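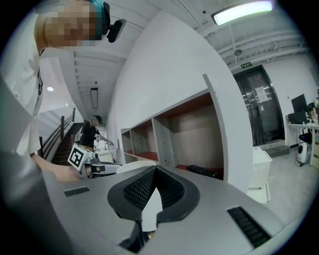
Checking for a hidden leak with the water meter

A concealed leak on the property side of the meter is charged to the account holder. The test below needs a torch, a pen and two hours in which no water is used. It applies to the mechanical meters fitted in the older parts of Stodcombe and Hutport. Digital meters have a different display and are covered on a separate page.

Before you start

Find the meter. In most streets it is near the front boundary, under a plastic or metal lid. Lift the lid with a screwdriver and check for spiders before putting a hand in. Match the serial number on the meter to the one on your bill. At units with a shared bank of meters, check all the digits: two meters in the Rarkville block both end in 3291.

Reading the dial

Black digits are kilolitres, red digits are litres. A meter showing 1237 in black and 105 in red has passed 1237 kilolitres and 105 litres. Bills normally use the black digits only, so a slow leak may not show on a bill for some time. The small wheel or star on the face turns with very low flows.

Running the test

1. Turn off all taps, the dishwasher and the washing machine. Turn off the irrigation controller at the wall – a programmed cycle will spoil the result.

2. Let the toilet cisterns fill completely. If you have an evaporative cooler, close its supply valve.

3. Write down every digit, black and red, and the time.

4. Leave the water off for two hours. Overnight is also suitable if the household can avoid flushing.

5. Write down every digit again and subtract the first reading from the second. 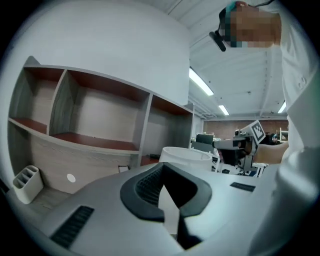

Silver-grey shell and black fingertips. Photo: Dewanti Kwok

Interpreting the result

No change means no leak large enough to register. Any change means water has passed through the meter. A difference of 17 litres over the two hours is a substantial leak and should be traced the same day. If the difference is only a litre or two, repeat the test before calling a plumber.

Isolating the section

Close the stop tap where the supply enters the house and repeat steps 3 to 5. If the meter still moves, the fault is between the meter and the house, or on a garden branch. If it stops, the fault is indoors. Reopen the stop tap, then close the cistern valves one at a time, watching the star wheel after each.

Cisterns can be checked separately. Put a few drops of food colouring in the tank and wait 15 minutes without flushing. Colour in the bowl indicates a worn outlet washer.

Old gate-type stop taps sometimes fail to seal. Run a kitchen tap after closing one – if it keeps running, the isolation result is not valid.

Keep both sets of readings with their times. A plumber will ask for them, and they are usually needed for a leak allowance claim.

Page maintained by Waqas Janjua. Last checked Oct 14, 2026.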